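4.2 Food columns and reader response

We read 2,916 columns from the food pages of two regional papers, Luvton and Cludby. Recipes made up the largest share; memoir and restaurant notes came next. 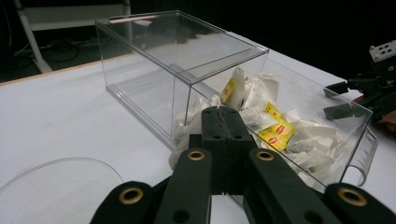
Maluleke and Steyn coded each column for a host, a guest and a dish. Columns built on a shared drink were coded apart from meals, as the host seldom cooks in them. The test for this group was a named everyday item – tea bags heaped in a tray, as in Figure 3, would count. Only 31 columns met it.

Figure 3. Tea bags in a clear acrylic tray.

Letters were matched to columns by month. December was left out, as both papers ran guest writers then. Around 80 letters could not be matched and were dropped.

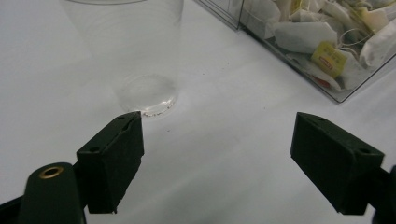

Did columns with a guest draw more letters than those without? In Luvton they did, mostly where the guest gave a recipe; in Cludby the two groups were level. Buthelezi's earlier sample of 100 columns had found the same split, although it did not include drinks.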